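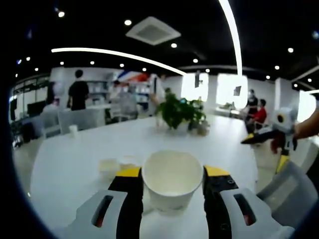 Paper cup, white table, one healthy plant.

April, 9 p.m., kitchen

I have given up coffee again. I gave it up in the fall too, for the length of a head cold, and told people it had changed me. The plan now is two weeks of roasted barley stuff from Phùng, the grocery by the bus stop, which smells like a toasted broom and costs more than the coffee did.

Morning was bad. I read the same email from Hosance until the words came loose. They want the spring newsletter shorter, and also with more in it. I wrote back "Happy to!" and then sat there being happy to.

Liên Trình called at lunch to ask how it was going. She quit years ago and has the skin to show for it. She told me the headache lifts on the second day, or possibly the fourth, she couldn't remember because she'd been lying on a bathroom floor. Then she spent 20 minutes on her sister's wedding, which has moved to Gretlow on account of the parking. I agreed that parking matters. I would have agreed to officiate.

Took a nap on top of the bedspread with my shoes on, like a man in a western. Woke up with the pattern printed on my cheek and took it to the bank, where the teller was very kind and spoke slowly.

The barley, for the record, does improve with milk. It improves more with milk and sugar, and I suspect it would be excellent with coffee. I had a mug at four and another after supper, and I can report no effect of any kind except on the toaster, which I cleaned. Crumbs in there from the last apartment. I felt quite tender about them.

Still need to renew the library card, call Mom back, find the other glove — or accept that winter's over and stop looking. Head hurts behind the left eye. There is half a bag of the good beans in the freezer, behind the peas. I haven't moved it. I just like knowing how the peas are doing.

Bed now. Barley at seven.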